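Evaluating the Skostley Hand-Held Gripper Kit
Hanna Zakharchenko and Satish Bhatia
Project report, Applied Robotics Lab

3. Test task

The Skostley kit is sold as a pair of hand-held grippers for recording two-handed work. Our department had the loan of one kit in March. We chose skewering small red food pieces because one hand has to hold the piece while the other guides the stick.

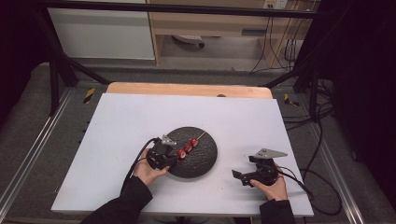

Hanna did all the recording and Satish checked the files. We kept 246 takes. Setup was easy, and the printed guide from Skostley covers it in 2 pages. The trigger spring is stiff, and Hanna's fingers got tired before the end of each session.

3.1 Handling

Each gripper has a cable. The cables are long enough for table work but they pull on the wrist when the arm turns. 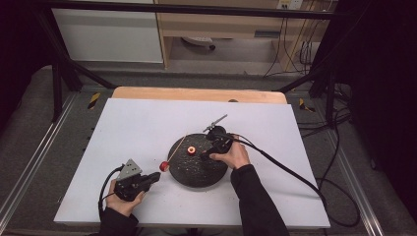 Figure 2. Both grippers in use at the dark round plate, with the wooden stick lying across it.

Thin sticks were the hardest item. The fingers close flat, so a stick can roll between them. Dullora sells softer finger pads that fit this kit, but we did not test them.

3.2 Cleaning 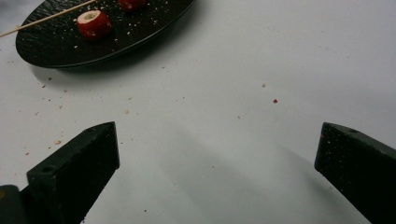

Crumbs are a problem with food tasks. We wiped the fingers with a damp cloth between sessions and used a small brush for the small round holes. A removable finger cover would save time, and we have asked Skostley for one.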